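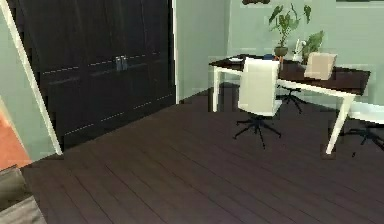
Stendier boards > Household sim > Methods

Held-out rooms: what should count as a success?
Started by lrebelo, Sep 29, 2023

lrebelo
I'm writing up the object search runs for Istance and want opinions before I freeze the scoring. The agent gets a target name, moves through a simulated home and calls "found". We ran 60 episodes on layouts it never trained on. Right now a call scores if the target is in view at that step. 40 pass. If I also require the agent to be within reach, 6 of those drop out.

kamolrat_fan
Keep visibility. You're testing search. Reach is a navigation problem and you'll muddy the result.

swarraich
Disagree. A target in view from across the room is no use to a pick policy. Report both columns and put reach first.

kamolrat_fan
Then every number gets tied to one arm length. We tried that on Kamolrat and couldn't compare with anyone.

lrebelo
Fair, but small things in bathrooms are where the two rules split. From the sink you can see the top of the toilet tank, and the agent will happily call it from there.

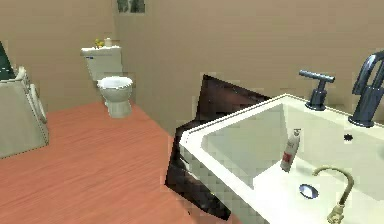
Bathroom layout, view over the sink toward the toilet.

swarraich
Right, so a target on the tank lid passes your rule from that spot, and one in the basin passes too. Those aren't the same result – one still needs a walk across the floor.

tinplate
How do you handle containers? An open bin only shows its contents from above, and the visibility check in our build counts anything over a pixel threshold. I had 2 passes I wouldn't have called by eye.

lrebelo
Same threshold for everything so far. I could raise it for targets inside containers.

kamolrat_fan
Please don't tune it per object after seeing the results. Pick one and rerun.

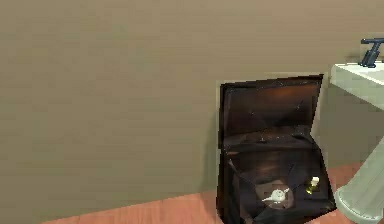
tinplate
Does the rerun need new training seeds as well?

lrebelo
Only the scoring changes, so the saved trajectories can be rescored with the same checkpoints.

swarraich
Good. Post both columns when you have them. I still want reach first.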